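The **Wadham gripper trials** are a series of bench comparisons in which grippers are judged by how well they take apart old desktop computers. They were started by Fenna Stevens, who felt that picking up foam cubes had been studied enough. Each gripper goes on the same arm and works on a tower laid on its side, with the side panel already off. Panels were dropped from the scoring in March, after a long argument about whether bending one counted as removing it.

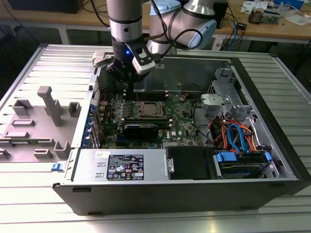 Three grippers have been through the full program: the Koltix, the Mallet and the Flellholm. Each gets the same list of jobs, among them memory modules, drives and cable plugs. Memory is the favorite of spectators – the slots are narrow, the latches are stubborn, and the motherboard flexes in a way that makes people inhale.

## Results

Across 1,408 attempts, 1,020 were scored as clean. A clean attempt leaves the part out, the board in, and everything else as it was. The Mallet is the strongest of the three and has the record one would expect with cables. The Flellholm is gentle to a fault, and has been known to let go out of what looks like politeness.

Attempts are stopped at 90 seconds. Koltix supporters consider this unfair – their gripper was usually just about to start.
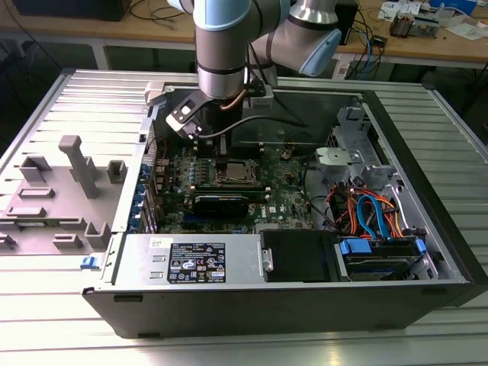

## Criticism

The usual complaint is that one model of tower proves little about any other. Stevens has agreed with this in writing, and has asked critics to send towers.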